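Can a machine put the pill bottles away yet? (and other chores)
General chat > Gadgets and home automation

mabelthorpe65
9/14/23
My mum has started asking whether she'll live to see a robot that does the kitchen cupboards. She's got a Drelleo vacuum that she adores (it gets stuck under the dresser and she talks to it) and now she thinks the rest is just round the corner. I said I'd ask you lot. Is there anything that can do proper fiddly putting-away? Tablets, jars, lids back on things, that sort of level. I'm not after a lecture, I just want to give her a straight answer!

grumpyfettler
Straight answer, no. I spent 2 years at Fitzgerald looking after the arms on the packing line and they were brilliant as long as every box turned up in the same spot facing the same way. Move the pallet a couple of inches and you'd hear the crunch from the canteen.

tealeaf_and_tumble
That's a factory line though, Fettler, those arms were just playing back the same moves. The newer stuff looks before it grabs. I follow the tabletop arm lot quite closely and small household bits are exactly what people are having a go at. Bottles, caps, little shelves, all of it. These two are the kind of thing I mean:
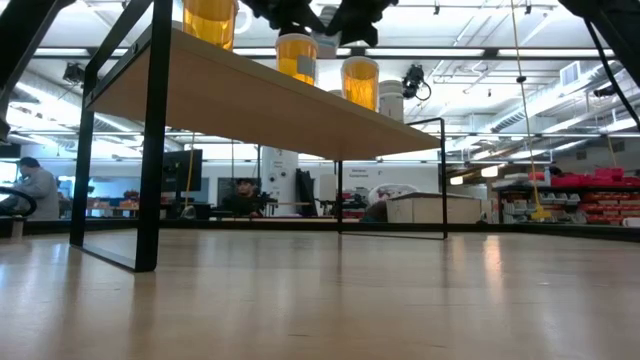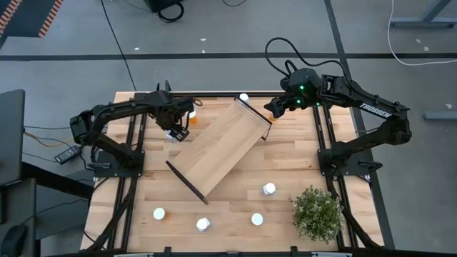 Pill bottles and robot arms, in both of them. The loose caps are in the second one.

grumpyfettler
Right, so a shelf and some bottles. My nan could do that. How long does it take per bottle and how many end up on the floor? A still never tells you that.

tealeaf_and_tumble
Fair, I can't tell you from those. But look at what it's being asked to deal with, there are see-through orange bottles in there and anything see-through is a pig for cameras. And the caps are just lying about on the wood in the second one, they're not in a neat tray like your packing line had.

oddsocks_ian_not
I'd love to know about the caps. Picking one up off a table, fine, I can believe that. Getting it to bite on the thread is another matter. I've got a dodgy wrist and half the time I can't do the child-proof ones myself, you have to push and turn together and feel for the click. What's a pincer going to feel?

pollyputthekettle
Came here to say the same as oddsocks. I do a weekly tablet sort for my dad and the lids are the worst bit by miles. If someone sold me a thing that only did lids I'd buy it tomorrow, never mind the shelf.

mabelthorpe65
How much would something like that set you back? The arms, I mean. The one on the right in the second picture says TROSSEN on it, is that the make?

tealeaf_and_tumble
It is, yes. I won't guess at their prices because it depends what you bolt together. I bought a secondhand Broletti arm in March for 800 quid and I'd set aside up to 2,000 for the pair, plus the table, plus every evening I've had since. It can pick up a cotton reel. It can put the cotton reel down again. My husband is not impressed.

grumpyfettler
800 quid for a cotton reel! I rest my case.

tealeaf_and_tumble
You can rest it where you like, I'm having a lovely time.

pollyputthekettle
Does it do it every time, the cotton reel?

tealeaf_and_tumble
Last time I kept a tally it managed 65 goes out of a hundred. Better with the big lamp on. If the sun comes round the side of the shed it sulks and grabs thin air.

oddsocks_ian_not
See, that'd be no good for tablets. I wouldn't want a third of my mum's heart pills rolling under the cooker.

grumpyfettler
Finally someone with sense. Although I'll give you this much, two arms is the right way to go about it. You try doing a lid one-handed. We only ever had single ones at Fitzgerald and anything that wanted holding steady needed a clamp, and then the clamp was what broke.

mabelthorpe65
Thanks all. I've told her not for a good while and she's a bit put out. She wants to know if the Tullus people who did her stairlift are working on one. I said I'd ask that as well, so, are they?

pollyputthekettle
Not that I've heard, but they still haven't rung me back about Dad's footrest so I wouldn't hold your breath.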